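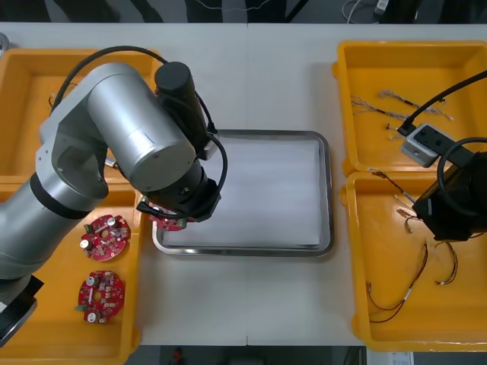 Figure 4. Two robot arms over a white work table. The left gripper holds a round red circuit board near the rim of a stainless steel tray.

3.2 Residual moisture and re-soiling in cut-pile carpet

The second part of the study dealt with what remains in a carpet after hot water extraction. Earlier work in our group (Cairns and Schmieder) had measured stain removal only, and re-soiling was left to the householder's judgement. We wanted a figure for both.

Nylon and wool cut-pile samples were supplied by Kröger in a single grey colour and cut into 400 mm squares. Each square was conditioned overnight, weighed, and soiled with the standard mixture described in Section 2. Coffee and cooking oil were applied separately, to different squares, as the two behave differently in wool. All squares were left for 22 hours before cleaning, so none of the results below apply to a spill treated straight away.

Two detergents were compared. Jilen is a low-foam powder sold for rental machines; Drirkix is a liquid intended for trade use. Both were made up at the strength printed on the label. A third set of squares was cleaned with plain tap water at the same temperature. Every square received two wet passes and four dry passes with the same wand, operated by the same person throughout.

Water left in the pile was found by weighing. Wool held more than nylon in every set, and the gap was widest for squares cleaned with Jilen. Extra dry passes brought the wool squares closer to the nylon ones — a fifth pass was tried on a small number of samples — but the improvement after the fourth was too small to separate from weighing error.

For the re-soiling test, the dried squares were laid in the hallway of a shared house in Gullska and turned daily, so that each edge faced the door in rotation. A counter at the threshold recorded 1,280 crossings by the end of February, when the squares were lifted and vacuumed. Colour was then read at nine points on each.

Squares cleaned with plain water looked the poorest at the start but darkened least in the hallway. Those cleaned with Jilen darkened most, particularly on nylon, where a slightly tacky feel was noted before the test began. We attribute this to detergent left on the fibre. A rinse pass would probably reduce it, although rinsing also adds water and would lengthen drying in wool. The rinse trials are reported in Section 3.3.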